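Orncombe Robotics Laboratory
Gripper Comparison: Pre-Run Inspection Checklist with Comments
Form 17, completed March 15, 2025
Units under comparison: Erkeo parallel gripper, Horrocks parallel gripper
Controller: Woketo, cell 30

This form is to be completed before either gripper is released for comparison runs. Each item is marked Pass, Pass with comment, Hold, or Not applicable. A Hold on any item in Section A stops all powered motion in the cell until the item has been cleared and initialed.

SECTION A. CELL AND EMERGENCY STOP

A1. Emergency stop at operator position halts motion from full test speed.
Pass.

A2. Emergency stop on the hand controller halts motion.
Pass with comment. The button must be pulled out firmly to reset. On the first attempt it did not latch, and the Woketo controller reported an open circuit. Replace the button at the next service.

A3. Floor marking around the cell is complete and legible.
Pass with comment. Tape is lifting on the door side.

A4. Controller speed limit set to 30 percent for first motion.
Pass.

A5. Limit remains in force after a power cycle.
Hold, later cleared. The controller returned to 100 percent after restart. The setting had been entered for the session only. It has been saved to the startup profile, and the power cycle was repeated with the correct result. Both operators should read the value on the screen before enabling the drives.

SECTION B. ARM AND CABLES

B1. Mounting bolts at the arm base checked with torque wrench.
Pass.

B2. Cable has enough slack for full wrist rotation in both directions.
Pass with comment. Slack is sufficient with the Erkeo unit. The Horrocks connector exits on the opposite side and takes up more length. Recheck at each changeover.

B3. No cuts, flattened sections, or exposed conductors.
Pass.

B4. Joint covers seated, no missing screws.
Pass.

SECTION C. GRIPPERS

C1. Finger pads free of tears and contamination.
Erkeo: Pass.
Horrocks: Pass with comment. Slight glazing on one pad. Clean with a dry cloth only. Solvent changes the friction of the pad and would make the comparison unfair.

C2. Fingers close evenly and meet on the centerline.
Erkeo: Pass.
Horrocks: Pass after adjustment.

C3. Grip force limit entered and confirmed at the fingertip gauge.
Erkeo: Pass.
Horrocks: Pass. The force scale on this unit is not linear at the low end. Use the gauge reading in the run log, and leave the screen value out of it.

C4. Cycle counter recorded before the first run.
Erkeo: 979.
Horrocks: Not applicable, no counter fitted. Cycles to be taken from the controller log.

C5. Gripper holds its position when power is removed.
Erkeo: Pass.
Horrocks: Hold. The fingers relax slowly. Soft and light objects only until the supplier has replied. No one is to reach under a held object on either unit.

SECTION D. CAMERAS

D1. Fixed camera secured, view covers the whole pick area.
Pass.

D2. Wrist camera bracket tight, both fingers in view.
Pass with comment. The bracket screws were loose by a quarter turn. Thread lock has been applied.

D3. Exposure locked on both cameras.
Pass with comment. The wrist camera drifts toward pink on red surfaces when left on automatic. The lock must be set again after every restart.

D4. Lens clean.
Pass.

SECTION E. WORK SURFACE AND TEST OBJECTS

E1. Cloth flat and secured, no folds where the fingers come down.
Pass.

E2. Lint and crumbs removed from the pick area.
Pass with comment. Brush again between series. Red pile shows white specks clearly in close views, and they can be mistaken for small targets by the detection software.

E3. Objects of differing shape and stiffness available.
Pass. Fruit is to be replaced when the skin is bruised or split.

E4. Lowest approach height set above the cloth.
Pass with comment. Clearance is small. Do not lower the limit further without a new entry on this form.
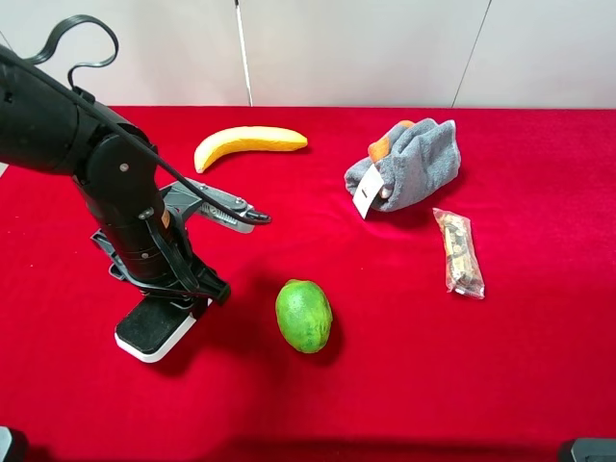 Fixed view of the arm over the red cloth, with banana, lime, gray towel and clear bag.
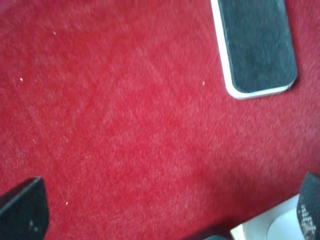
Is a new checklist needed when only the gripper is changed and the arm stays as it is?

Sections B and C must be completed again in full, along with item D2. Section A may be carried over on the same day, provided the controller has not been restarted.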